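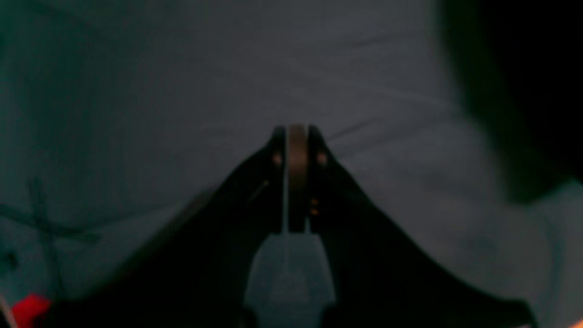
**Gukivton: garment handling by demonstration**
Progress report to the Drolton fund, period ending August

**1. Status**

Work package 2 (teleoperated demonstrations) is on schedule. Work package 3 (policy training) began late, as the Orham workstation was out of use for part of July. The end date is unchanged.

**2. Demonstrations recorded**

The data set now holds 471 accepted demonstrations of garment spreading and folding on the two-arm bench at Orham. A further 74 were rejected at review. The main grounds for rejection were:

- operator pause longer than the agreed limit
- dropped frames on a wrist camera
- garment pulled off the work area

Rejected runs are kept on the Pickering server but are left out of training.

**3. Method**

One operator drives both arms by remote control. Joint positions, gripper commands and camera streams are logged against a common clock. The garment is laid on a cloth-covered table and the operator works from the corners, holding the fabric with one gripper while the other arm is brought into position.

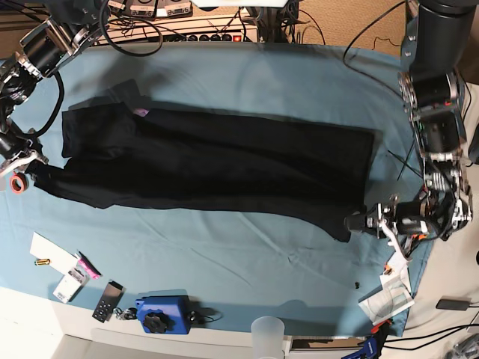 Dark garments remain the harder case. Folds and overlapping layers show little contrast in the overhead view, and operators take longer to choose a grasp point than they do with pale fabric. Corner grasps are more repeatable than grasps along an edge. We have therefore asked operators to begin at a corner wherever one can be reached, and the written procedure has been changed to match.

Lighting at the bench is uneven. Exposure on the wrist cameras is now fixed at the start of each session.

**4. Issues**

- Cable routing on both arms limits wrist rotation near the table edge. New clips are on order.
- Finger pads wear faster than planned. Spares have been charged to consumables.
- Labelling of grasp and release events is behind the recording work.

**5. Next period**

Clear the labelling backlog, complete the first training run and repeat the Orham trials at Pickering with a second operator. No change to the budget is requested.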